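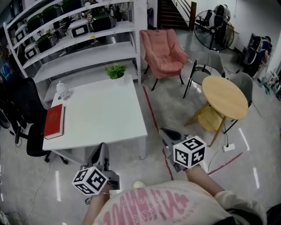

Sorting out a shelf of old books takes an afternoon if you do the steps in the right order. Most people begin by pulling everything down at once, and then they have nowhere to put anything. Clear one table first and work in small batches. A square table is big enough for a batch, and it doesn't matter if a potted plant stays on it, as long as you keep it at the back and water it some other time. Start with a single hardcover, such as a red one, near the left edge, and build the batch to the right of it so you always know which end you began at.

What you need

A soft brush, such as a clean shaving brush or a wide paintbrush
Two dry cotton cloths
A pencil (never a pen)
Plain paper slips
A notebook or a spreadsheet
Boxes, small ones, for anything leaving the house

Step 1: Dust each book

Hold the book firmly shut, with the spine facing down, and brush the top edge from the spine outwards. Do the same for the front edge and the bottom. Wipe cloth covers with a dry cloth only. Glossy jackets can take a barely damp cloth, but dry them straight away. Change the cloth when it looks grey, or you will be moving dirt from one cover to the next.

Step 2: Check for damage

Open the book in the middle and look along the inside of the spine. Loose pages should be left where they are, with a paper slip to mark the place. Do not use sticky tape. It goes yellow and pulls the print off later.

A musty smell on its own can usually be aired out. Stand the book upright with the pages slightly fanned, in a dry room out of the sun, for 10 days. If there are furry patches on the paper, put the book in a bag and keep it away from the rest until you decide what to do with it.

Step 3: List what you have

Write down the author, title, year and shelf. Leave out anything else unless you plan to sell. I listed 3,415 books for the reading room at Fasville and the extra columns I added at the start were never filled in past the first bookcase. I gave each case a letter and each shelf a number, so C2 is the second shelf down in the third case.

Step 4: Decide what goes

Make three piles: keep, pass on, recycle. If you are still holding a book after a minute, keep it and come back to it in March, or whenever you next dust. The Irkel book exchange takes paperbacks in fair condition but not encyclopaedias. The shop in Prirmont takes both, though you have to carry them up a flight of stairs.

Step 5: Put them back

Heavy books go on the bottom shelf. Tall ones should stand next to other tall ones, otherwise the covers bow. Leave a finger's width at the end of each row and a small gap behind for air. To take a book out, push its neighbours back a little and grip it by the middle of the spine. Pulling at the top is how spines tear.

A full case holds about 80 hardbacks, so check that it is fixed to the wall before you load it.

Last updated 29 Sep 2024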